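Latency Compensation Belongs on the Front Panel

Every plugin that looks ahead has to delay the signal. A limiter with a lookahead of 400 samples holds the audio back by 400 samples, reports that number to the host, and the host shifts everything else to match. The arrangement works well enough that most users never learn the number exists. I think that is a mistake, and I think developers should print the figure on the interface where it can be read.

The case came up again in June, when I was mixing a set of live drum recordings with Anahera McPhee. She had Hapeta on the snare bus and Skumska on the parallel bus. Both are compressors. Skumska reports 272 samples in its default mode and 680 with oversampling switched on. Switching oversampling on during playback did not update the reported value until the transport was stopped and restarted. For several minutes we were listening to a comb filter and discussing microphone placement.

The usual reply is that this is a bug and should be fixed as a bug. I agree with the first half. A plugin that changes its delay must tell the host at once, and the host must respond. But there are many hosts and many plugins, and the combinations are not all tested. A small readout in the corner would have let us find the fault in seconds.

Hardware makers have been better about this. The manual for the Birkholm converter gives its round-trip delay at every sample rate, in a table, on the second page. Nobody complains that the table is ugly.

Tegan Partington, who has written plugin code for longer than I have been using it, objects that a number on the panel invites people to choose tools by the number. She expects forum threads ranking equalizers by latency with no mention of phase response. That will happen. It already happens with CPU load, and CPU meters remain useful.
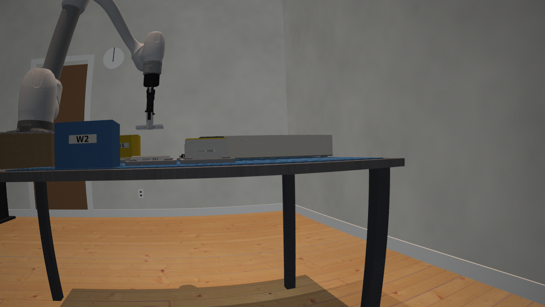 Her second objection is stronger. A linear-phase equalizer may change its delay with the lowest band in use, so the figure would move while the user turns a knob. My answer is that the delay moves anyway. If the display flickers between values, the user should know that automating this control in the middle of a song is a poor idea.

The minimum I would ask for is modest:

Current delay in samples, with milliseconds beside it.
A mark when the value differs from the one last sent to the host.
A low-latency mode that states what it gives up.

Stenolham does the first and third of these in its free channel strip - version 73, if the numbering is to be believed - and the readout takes up less room than the logo. The second would need one more comparison and one more colored dot. I have written to ask for it.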